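Cekville Public Library
@cekvillelibrary
2023-09-10

The Cekville Public Library is pleased to announce that its fall reading selection is The Salt Ledger, a collection of short stories by Oluwaseun Sani. Details of the book, the loan arrangements and the October events follow in this thread.

The Salt Ledger gathers stories written over most of Mr. Sani's working life. Several appeared first in small magazines that are no longer published, and four are printed for the first time. The publisher is Nadar Editions.

The stories share one setting, the harbor town of Cemholm, and a number of characters return from one to the next. A ferry clerk who has a single line in the opening story becomes the narrator of "Low Water," the longest piece in the book.

Readers who know Mr. Sani from his novel Ostadano will find the new book quieter. The sentences are shorter, and there is less plot. Families, debts and weather take up most of the pages.

The library has purchased 200 copies for general loan. A further 40 copies in large print are held at the main desk and may be reserved by telephone or in person. The loan period for this title is two weeks, with one renewal if no other reader is waiting.

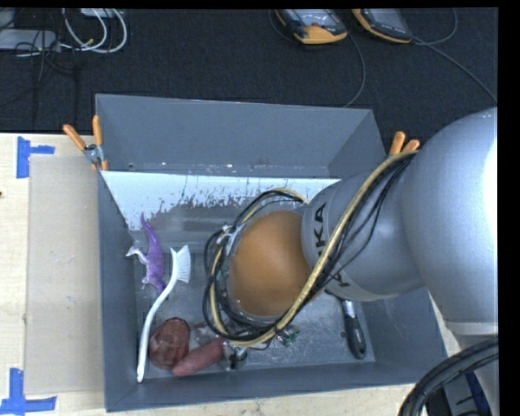 Dinesh Gowda replied to ask whether the stories must be read in order, as he had begun with "The Surveyor's Wife" and found that it referred to a death he knew nothing about.

Thank you for the question, Mr. Gowda. Most of the stories stand alone. "The Surveyor's Wife" and "Low Water" are the exceptions - both depend on events in "A House on the Quay," and we suggest reading that story first. The other stories may be taken in any order.

The introduction is by the translator and critic Ludivine Delorme. It discusses the endings of three stories in some detail. Readers who prefer to meet the stories fresh may wish to leave it until last.

From Ms. Delorme's introduction: "Sani's people rarely say what they want. They ask the price of rope, or whether the boat is late, and the reader is left to hear the rest."

Discussion evenings will be held in the upstairs reading room throughout October. The first will cover the opening five stories. The second will be given over entirely to "Low Water." Narayanan D'Souza will lead both, and no registration is needed.

Mr. Sani will read from the book at the close of the month in the main hall, which seats 400. Admission is free, but tickets are required and may be collected from either branch. There is a limit of two per household.

A short signing will follow the reading. Mr. Sani has kindly agreed to sign older titles as well, including the first edition of Ostadano. We ask that each reader bring no more than three books.

Please note that the stories "Ballast" and "The Second Winter" deal with the loss of a child. The discussion leader will say in advance when either story is to be taken up, and readers are free to step out and return.

An audio edition, read by Sreekumar Sastry, is available through the library's listening service. It contains all of the stories but omits the introduction and the author's notes. The running order also differs from the printed book - "Ballast" is placed at the end.

Correction to an earlier post in this thread: the large print copies may also be reserved at the branch on Mill Street. They will be sent over from the main desk, normally by the next working day.

Questions about the fall selection may be left as replies here or put to staff at either branch. Discussion notes for the first evening are now available at both desks.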